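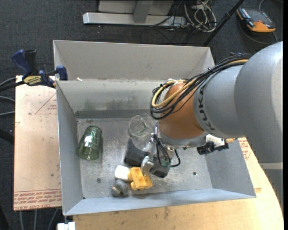 Jarlath Flanagan has tested water meters at Heffernan for 17 years, and he thinks most complaints about high bills start with the service line. "The meter under-reads as it wears," he said. "An old one usually favors the customer."

His bench in Kunthorpe runs each meter at low, medium and high flow against a weighed tank. The low-flow run takes the longest. A meter more than 2 percent off at medium flow is pulled and opened.

Róisín Mulcahy handles the field side. Her crews replaced some 200 meters in April, mainly in houses with hard water. "Scale builds up on the chamber wall and the piston drags," she said. "You see it first at night, when only a toilet valve is leaking."

She asks customers to close every tap, wait 15 minutes and read the dial again. If it has moved, the leak is on their side of the meter.

Flanagan would like the low-flow limit tightened. Mulcahy wants better shutoff valves first.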